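Celmont Activity Room, tabletop check, April
Checked by: Driss Zaki

Walkway and door clear: OK. Wide open, lovely to see!
Table steady, no wobble: OK
Table edges smooth: OK
Brown mat lying flat: OK. Love this mat, it covers so much of the table.
Trays free of cracks: OK, both of them (ran a finger all the way along the rims)
Cups free of chips: OK
Cloths clean, no loose threads: OK
Storage shelf: 2 hooks need tightening. Easy fix, and the rest of the shelf is in great shape!

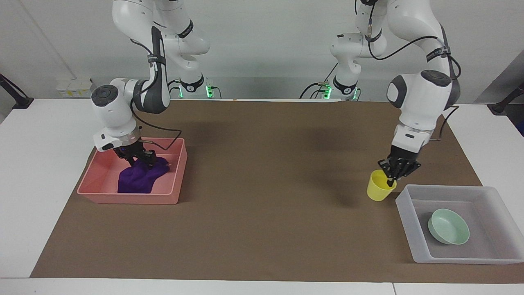 Tabletop with purple cloth in the pink tray, yellow cup near the white tray.

Recheck: hooks only.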